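I caught Roxana Mocanu on the one afternoon a week she isn't cooking, and she still had flour on her sleeve. She runs Hodoroagă, a supper club that feeds 17 people at a time out of her own dining room, and I'd been on the waiting list since June. (I'm still on it. Interviewing her did not move me up, and yes, I asked!)

We started with soup, because with Roxana you always do. "My grandmother made sour soup every Saturday and it was never the same twice," she told me. "She'd taste it, make a face, and put in more lovage. I still make the face."
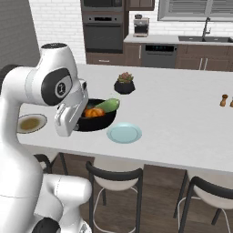
She came to all this sideways. For years she kept the books at a print shop called Bresent, and the first dinner was a favor for a coworker, Sudheer Shenoy, who was turning forty and hated restaurants. "I charged him for the meat and that was it," she said. "Then his sister called. Then her dentist called."

Now there are almost 900 names on the list – she keeps them in a paper notebook, which made me nervous just looking at it. Has she thought about a bigger place? She laughed at me. "Grigore wants me to. Grigore Cozma, my wine guy. He found a room with 200 seats. I said, who's going to peel for 200?"

I wondered if she ever gets sick of stuffed cabbage. Long pause.

"The smell, yes. In my hair, yes. Eating it, no. I have it cold for breakfast, standing up – don't print that." (She changed her mind later.) 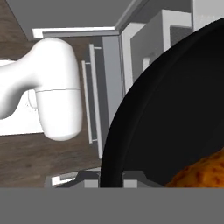
*Gray cabinetry next to brown, wood-look flooring.*

What she really wants to talk about is bread. She's been working on a potato loaf all winter and has strong feelings about the crust. "You have to hit it with a knife handle when it comes out, and knock the black part off," she said, and hit the table to show me. My coffee went over. She was already on to the starter.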